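# The Latch That Didn't

The engineer asked to stay anonymous, mostly, she said, so that her mother wouldn't learn what she does all day. What she does is fold blankets, badly and on purpose, with a gripper on each hand, so that a machine made by a company called Kao can one day fold them well. In October she became a small footnote in the company's safety log. She seems to regard it as her best work to date.

We met in the cafeteria at Stangate, the converted mill where Kao rents half a floor. She had soup. The subject was the release latch.

"It's a part the size of a fingernail," she said. "It tells the fingers to let go. On our grippers it was telling them to let go, and the fingers were taking it as a suggestion."

The work sounds simple until you try it. A person wears or holds the grippers, faces a bed, and does chores on it: pick up a corner, lay it down, smooth it out, start over. Everything the hands do gets recorded, and a robot arm later learns from the recordings. The software that swallows all this is called Tomumen, a name she pronounced with visible effort.

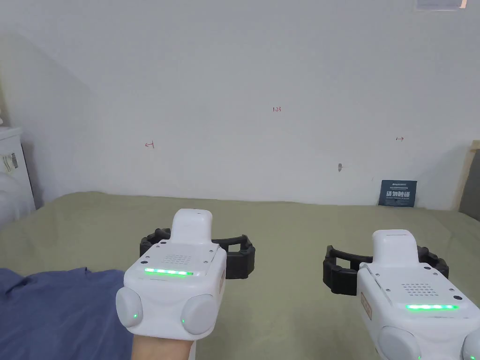 "People ask if it's boring," she went on. "It's a bed. You stand or sit at a bed. By lunch you have strong feelings about cotton."

The trouble began on an afternoon she describes as "blanket day, the same as the other days." She closed the right gripper on a fold, carried it across, and opened her hand. The fingers stayed shut. She pulled. The blanket came with her, followed by the sheet and then a glass of water that had no business being there.

"The lights were green," she said. "I want that on the record. Green all the way through."

That turned out to be the interesting part. The status light reported what the gripper had been told to do. Whether the fingers had done it was a matter the light had never been asked to look into. For a person pulling at a blanket, this is a nuisance. For an arm that has learned to trust the signal, it's a good way to drag a lamp off a nightstand, or to keep hold of a sleeve with somebody in it.

She filed a report. It was number 615, and it came back marked "operator technique."

"I've been opening my hand since infancy," she said. "I felt I had the technique."

So she went back and did it again. She ran the same motion until it stuck a second time, then took the unit apart on her lunch break. Inside the latch was a return spring from Felel, the supplier, rated for 2,000 cycles. Her pair had done that many before the leaves turned. The spring hadn't snapped, which would have been noticed. It had gone soft, and cloth pulled tight across the fingers was enough to beat it.

Did anyone apologize? She thought about this through several spoonfuls.

"They changed the form," she said. "There's a box now for 'failed to release.' It used to go under 'other,' with the coffee spills."
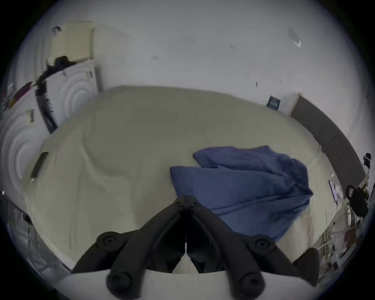 *Blanket work at Kao. The phone on the bed is not part of the task.*

The fix was cheap. The spring is now a stiffer one, and it gets swapped on a schedule instead of when somebody loses a glass of water. The light took longer. It needed a sensor at the fingers, and the sensor needed a meeting, then a different meeting. Until it was in, the rule was to give every release a tug before believing it. She still does this at home with cupboard doors.

The bad recordings were a bigger headache. Every session made with the soft spring showed a gripper "releasing" cloth that it was plainly still holding, and Tomumen had been studying them with great attention. The test arm had picked up a little shake at the end of each fold, a flick of the wrist.

"It had learned that from me," she said. "I was trying to get the thing off. The arm figured that was how you finish."

Two engineers spent weeks pulling those sessions out. The flick has mostly gone. She admitted to missing it a bit, then asked me to take that out, then said I could leave it in.

I asked what she'd tell someone starting the job. She said to keep drinks off the bed and to write down anything that sticks, even when the light is green. Then she checked the time, picked up her tray, and went back upstairs to the blanket.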